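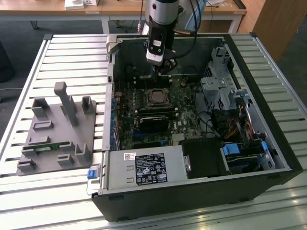 Monday, June 16, 2025

Tower 2, teardown for the Mottram refurb batch. Side panel off, case on its side on the slatted table. Cooler and processor out, socket exposed. Keep loose screws and tools well away from the contacts.

Graphics card still fitted. It stays in until the power leads are labelled; the red, yellow and orange bundle by the drive cage has little slack and should not be pulled towards the board.
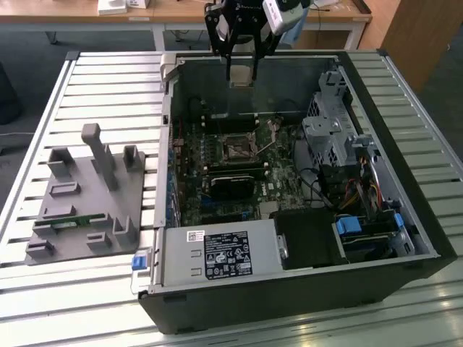

Order from here: graphics card, memory if any, drive cage, power supply, board last. Blue latches and tabs are the release points on this chassis. Do not lever the sheet metal next to them.

Time allowed per unit is 55 minutes. Tower 1 took over 12 minutes on the drive cage alone, so check for a hidden screw first.

Open: socket cover to come from Narkon, two needed. Wilau want the bare boards back in August.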